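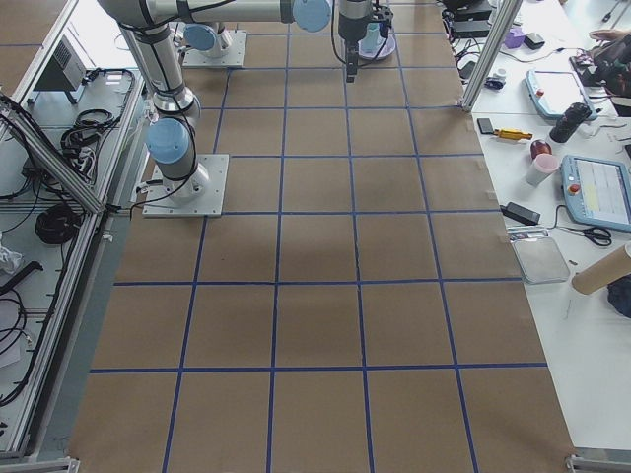 Fig. 2: Kraft paper down, blue tape grid on, dish and cup set out.

Laying the floor grid

I do the paper first and don't touch the tape until it's flat (it sulks if you rush it!).

1. Sweep the floor, then roll out the brown paper and smooth it from the middle.
2. Run your long strips of blue masking tape, then the cross strips. Press lightly, you'll want to shift one or two.
3. Check the squares with a 37 cm stick. Mine wander a bit and that's fine.
4. Stand the cup on its dish inside one square, clear of the tape.

Note: I keep spare cable coiled on the bench shelves, so the paper stays free for walking round.

Caution: socks slide on kraft paper. Shoes off, grippy slippers on.

Adebayo Ogundipe, Tidumell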